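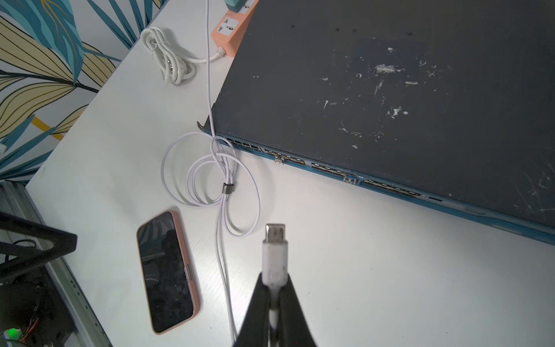
I was promised that the network switch would change my life, and I would like to register some doubt.

For those who haven't been following along, I decided at the end of the summer to stop relying on the little box the internet company gave us and put a proper rack switch in the back room. People on the home networking boards talk about these things the way other people talk about sourdough. You buy one used, they say, from an office that is upgrading. It cost the office a fortune and it will cost you next to nothing. It will outlive you.

Mine came from a surplus seller called Brirkow, and the listing said "light cosmetic wear." I have now had time to look at the lid in daylight. It's scuffed all over, with white spots and streaks and scratches, and there's a paler rectangle on top where I think a label used to be. I don't care how a switch looks, it's going on a shelf. I do care a little about what the word "light" is supposed to mean, and whether "fully tested" was written by the same person.

The front is rather nice, I'll give it that. There's a light blue strip with the ports set into it, rows and rows of narrow openings. I have a desktop, a printer that works when it feels like it, and a television. You can do the math on how many of those ports will ever see a cable. The answer on the boards is always that you will grow into it. I have heard this about a freezer and about a pair of pants, and I was skeptical both times.

Then there's the rack ear. The switch still has a black metal one on it, sticking out at the left, which is handy if you own a rack. I don't own a rack. A small wall rack from Grondetti was suggested to me by three separate strangers, all of whom seemed very relaxed about spending my money. For now the whole thing sits at an angle on the white table, partly on top of the orange power strip, and takes up most of the room I used to use for paying bills. I know it shouldn't be resting on the power strip. It will be moved before anything gets switched on for real.

Which brings me to cables, and this is where I lost most of last weekend.

The accepted wisdom is that you should coil every cable you own, tie it, label it, and put it in a box. I did some of this. The long white one on the table is in a loose coil with a dark gray tie around it, and I admit it looks better than it did in the drawer. But look at what coiling gets you. The moment you want to use the cable you either undo the tie, in which case you've done the work for nothing, or you leave the tie on and let the two ends trail off in different directions, with a lump of loops sitting in the middle of the table. I went with the lump. I suspect most people do, once they've taken the photo for the forum.

The ties themselves are another matter. I bought a roll from Innes because they were recommended as reusable. They're fine. They are bands that wrap around and hold. I was told they were the best in their class, and I didn't know there was a class.

I also went through the white USB cables, and I'd like a word with whoever keeps making them all white. The small silver plug on one looks like the small silver plug on the next until you have your glasses on, and the one I picked up first was, as far as I can tell, Micro-USB. I had really hoped those were behind us. I own two things that still take it, a bike light and an old speaker, and I somehow have enough cables to supply a hotel. Every decluttering guide says to throw out the duplicates. Every time I have followed that advice I've bought a replacement within the month, so they're staying, and the guides can take it up with my past self.

Does a Micro-USB cable have anything to do with the switch? No. I got it out because I was sorting, and when you sort one thing on a table everything else comes out to join it. That's my main complaint about tidying as a hobby. I started with a clear surface and one box from Brirkow, and I finished with less clear surface and a strong opinion about plastic connectors.

Now, the speed. The seller's sheet says every port is good for up to 1000 megabits. I believe that, in the sense that I believe my car can reach the number at the end of the dial. Our actual service is nowhere near it and a bigger switch won't make it so. I asked on the Grinik forum whether I'd notice any difference at all, and the thread got long very quickly and never quite came round to yes. One person said it would be "more stable." More stable than what, I asked, because ours has dropped out exactly once this year and that was a tree.

And there's the noise. I'd read that these things are made for closets where no one sits, and that the fans can be loud. Opinions vary between "you'll barely hear it" and "I moved it to the garage." We don't have a garage — we have a back room with a thin door and a couch on the other side of it.

So where does that leave me? I haven't sent it back. Return shipping on something this heavy is more than I'd like to spend proving a point, and there's a part of me that wants to see all those little lights come on. I'm going to clear the strip out from underneath, find somewhere flat that isn't the table, and give it until December. If the television picture still freezes at the same moments it freezes now, the switch goes back up for sale, and I'll be describing the lid in full.

If anyone has run one of these at home for a year or more and can tell me what it costs in electricity, with a real bill and not a calculator, please leave a comment. I'd also take a spare right-hand rack ear, in case I weaken and get the rack.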